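Valtton Thesis Archive: Guide for Graduate Students and Supervisors
Section 6. Setting up your account and preparing a thesis record

April | Nkrumah Gyamfi, Graduate Records, Kevwood Institute of Computing 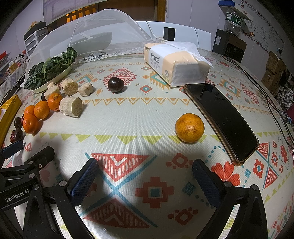 A mandarin and a phone on a patterned tablecloth.

This section applies to candidates for the master's and doctoral degrees in computing, and to the staff who supervise them. It covers first sign-in, the candidate profile, the thesis record and the transfer of a record to the examiner. Printing and binding are covered in the next section. Undergraduate project reports are not held in Valtton and should be submitted through the course office.

Before you begin

Have the following at hand:

- your Institute sign-in name and password
- the programme code shown on your letter of enrolment
- the full name and department of each supervisor, including any supervisor at another university
- the approved title of your thesis, exactly as it appears on the approval form
- a phone or other device on which you can receive a sign-in code

Candidates who changed programme during their studies should confirm with Graduate Records that the change has been entered. A record opened under the old programme code cannot be moved and will have to be created again.

6.1 First sign-in

1. Open the Valtton sign-in page from the Graduate Records menu. Do not use a bookmark saved from the former Masanja system.

2. Enter your Institute sign-in name and password, then select Continue.

3. Enter the code sent to your device. If no code arrives, select Send again once and wait. Repeated requests cancel the earlier codes, including any that are still on their way.

4. Read the terms of deposit and select Accept. You may save a copy for your own files.

5. Check the name shown in the top corner of the page. This is the name that will be printed on the title page and in the public catalogue.

Note: If your name is wrong, or you wish to be known by another name in the catalogue, stop at step 5 and write to Graduate Records. Name changes made after the record has been transferred to the examiner require a signed form from the candidate and the principal supervisor.

6.2 Completing the candidate profile

The profile is a short account of your studies and is shown beside your thesis in the catalogue. It is written in the third person.

1. Select Profile, then Edit.

2. In Previous degrees, add each degree on its own line, beginning with the most recent. Give the degree, the institution and the year in which it was conferred. A degree that has been completed but not yet conferred should be marked Pending.

3. In Honours and awards, list scholarships, prizes and programmes of excellence. Use the official name of the award. Travel grants are not listed.

4. In Teaching, list the courses in which you held a paid position. Marking and laboratory demonstration both count as teaching. Informal tutoring does not.

5. In Research interests, choose terms from the list supplied. The list contains 3,407 terms and may be searched by typing the first letters of a word. If a term is missing, choose the nearest broader term and use the comment box to suggest an addition.

6. Select Save draft. The profile is not visible to the public until the thesis itself has been accepted.

Note: Profiles are checked by Graduate Records for form only. Candidates are responsible for the accuracy of what they enter, and a supervisor's approval of the thesis does not extend to the profile.

Caution: Do not enter a home address, a personal telephone number or a date of birth in any profile field. The catalogue is copied by library services outside the Institute, and text that has been copied cannot be recalled.

6.3 Creating the thesis record

1. From the main menu select Records, then New thesis record.

2. Enter the programme code. The degree and department will fill in by themselves. If either is wrong, close the record without saving.

3. Enter the approved title. Capital letters are used for the first word and for proper names only. Mathematical symbols in a title must be written out in words.

4. Under Supervision, select Add supervisor. Search by family name and choose the entry that shows the correct department. Several members of staff share a family name, and a notice will go to whichever person is selected.

5. For a supervisor outside the Institute, select External and enter the name, university and university email address. Personal email addresses are refused.

6. Mark one supervisor as Principal. A record with 2 principal supervisors cannot be saved. Where supervision has been shared equally, the principal supervisor is the one named first on the approval form, and the words "jointly supervised" may be placed in the remarks.

7. Paste the abstract as plain text. Check accents, subscripts and words in non-Latin scripts after pasting. Candidates whose work quotes examples from other languages should give particular attention to this step.

8. Choose an access setting. Open is the usual setting. Delayed requires a reason and the agreement of the principal supervisor. Closed is available only with the written consent of the Dean.

9. Select Save. A record number appears at the head of the page. Quote this number in all correspondence.

Note: An unfinished record is kept for 27 weeks from the last change. It is then removed, together with any files attached to it. Reminders are sent to your Institute mailbox before removal.

6.4 Attaching files

1. Open the saved record and select Files.

2. Attach the thesis as a single document. Chapters may not be attached separately.

3. Attach source code, word lists, test data and similar material under Supporting files. Each supporting file must have a short description that a reader outside your field could follow.

4. If the material is already held in Zavel, do not attach it a second time. Select Link to Zavel and enter the deposit number.

5. Wait for the word Stored to appear beside each file before leaving the page.

Caution: Closing the page while a file is still being sent may leave a damaged copy in the record. A damaged file carries the same name as a sound one. If the connection was lost at any point, delete the file and attach it again.

6.5 Transfer to the examiner

1. Ask your principal supervisor to open the record and select Reviewed. Candidates cannot do this on a supervisor's behalf.

2. Read the summary page in full. Compare the title, degree and supervisors with the approval form.

3. Select Transfer and confirm with a fresh sign-in code.

4. Keep the receipt that is sent to your mailbox.

From this point the record is locked. Small corrections requested by the examiner are made through the Corrections tab, which opens when the report is returned. Where the examiner asks for a change of title, a new approval form must reach Graduate Records before the tab is used.

6.6 Notes for supervisors

Supervisors receive a notice when they are added to a record. A supervisor added in error should select Decline in the notice, and the candidate will be asked to choose again. Supervisors who expect to be on leave may name a deputy under Settings, Absence. The deputy may mark a record as Reviewed but may not agree to delayed access.

Supervisors who have left the Institute keep access to their existing records until the last of their candidates has been examined.

Graduate Records, Kevwood Institute of Computing | Contact us | Copyright Kevwood Institute of Computing | Back to top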